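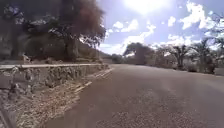
Chapter 2
Showing, Not Telling: Driving by Demonstration

Anyone who has taught a relative to drive knows the limits of the spoken word. "Keep left a bit" means one thing to the speaker and another to the person heading for the wall. Robots are worse listeners still, so in this chapter we give up talking and take hold of the controls.

Our pupil is Pluter, a small road robot steered from a handset. The task is dull on purpose: follow a road round a gentle bend, with a stone wall on the left and scrub on the right. Trefor Yorath drove the first 21 runs and was very proud of them. He kept to the same line every time, and Pluter learned that line beautifully. Put down a foot to either side of it, the robot had no more idea what to do than a tea tray.

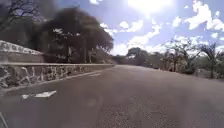
Idris Hopkin, a far worse driver, then took the handset. He wandered, noticed, and steered back, and in doing so recorded the one thing Trefor never had: how to recover from a mistake. His runs gave us 1180 usable pairs, each made of a camera view and the steering command sent at that moment. We shall work with these pairs throughout.

Section 2.1 deals with the handset and its delays. Section 2.2 asks what the robot should copy when its teacher is wrong, a question Trefor considers to be aimed at Idris. Readers without a robot may use the Felden simulator, where the walls are cheaper.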